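Keeping Worktops Clean in Shared Student Kitchens

Project report, Module 2: Household and Community Health
Group members: Ngân Châu, Vasilis Milošević, Boglárka Orbán
Supervisor: Dragica Perić

1. Background

Poltville has 26 shared kitchens across its student houses. Each one is used by between six and 11 people. Cleaning is left to the residents, apart from a weekly visit in which the floor is mopped and the bins are emptied. Worktops and chopping boards are not part of that visit.

Our group wanted to find out how residents look after the surfaces they prepare food on, and whether the type of surface makes any difference to how often it gets wiped. We chose this subject after Boglárka lived in two houses in the same year, one with old laminate worktops and one with stone, and noticed that people treated them differently.

2. Method

We used a paper questionnaire and a wiping diary. The questionnaire went to 100 residents in May. It asked what they clean the worktop with, when they last cleaned it, whether they keep a separate board for raw meat, and who they think is responsible for the shared parts of the kitchen.

The diary was a sheet taped inside a cupboard door. Residents put a tick on it each time they wiped the worktop, with the hour next to it. We collected 1,888 ticks in total. Sheets that had clearly been filled in all at once, in one pen and one row, were left out of that total.

We also visited kitchens to write down the worktop material, the state of the sealant along the wall and the kind of boards in use. Fatos Yordanov from the housing office arranged the visits. We did not take swabs. The first plan included them, but the lab could not fit us in before the end of term.

3. Results

3.1 When people wipe

Most ticks fell between six and nine in the evening. Very few were entered before noon, although most residents said they made breakfast in the kitchen. When we asked about this, the usual answer was that toast and cereal do not make a mess.

3.2 What they use

Washing-up liquid on a sponge was the most common answer, followed by kitchen spray. Several people used the same sponge for dishes and worktops and did not see a problem with it. In the houses that had a bottle of Lekar spray supplied at the start of term, it was normally finished within a few weeks and not replaced.

3.3 Worktop materials

We sorted the worktops into laminate, stone and stone-look, and tile. Light plain surfaces were wiped more often than patterned ones. Residents told us that crumbs and coffee rings do not show on a veined pattern, so they leave them. One resident with a marbled worktop said she only found spills when she put her sleeve in them.

Tiled splashbacks were hardly cleaned at all. Small tiles have a lot of grout between them, and grease from the hob stays in it – none of the diaries had a column for the wall, which was a mistake on our part.
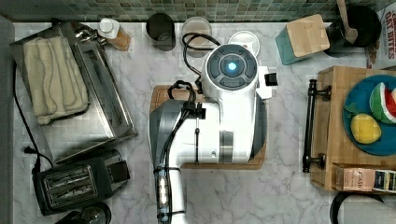 Figure 1. White-and-grey marble worktop with wooden board and green mosaic splashback.

3.4 Boards

Wooden boards were popular but were often left lying flat on the worktop after use. A board left flat dries slowly underneath. Only a minority of residents kept one board for raw meat, and in mixed houses the rule was mostly set by whoever did not eat meat.

4. Problems with the study

The diary relied on people remembering to fill it in. In one house the sheet fell down and was thrown away, so we lost a week. We also think that having a sheet on the door made people wipe more than they normally would. Vasilis suggested a second round without the sheet, using only the questionnaire, but we ran out of time.

5. Recommendations

Give each kitchen two boards in different colours and a rack to stand them in. Add worktops and splashbacks to the weekly visit. Supply cloths that can go in the washing machine, and put the spray on the same order as the bin bags. We have sent these points to the housing office and are waiting for a reply about the cost of the racks.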